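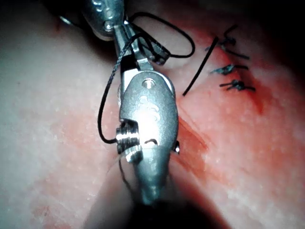

Gellbridge Hospital is a teaching hospital on the east bank of the Ruddock, and one of the older institutions of its kind in the county. It was founded in 1769 as a dispensary with 14 beds, in a house lent by a wool merchant who had lost two sons to fever and who, by all accounts, visited the wards every Sunday until he died.

The surgical wing came much later and has always been the part that townspeople talk about most fondly. Its first chief surgeon, Eifion Gittins, trained nurses and young doctors side by side -- an unusual habit in his day -- and his handwritten lecture notes are still kept in the Trirnari Library across the courtyard, where visitors may ask to see them on weekday mornings.

The hospital moved its kitchens and laundry to the Zako Building after a flood one September, and the old basement rooms now hold a small museum of medicine, with 67 items on show, among them bone saws, ether masks and a much-loved rocking horse from the children's ward. Admission is free, and the museum closes at noon on Saturdays.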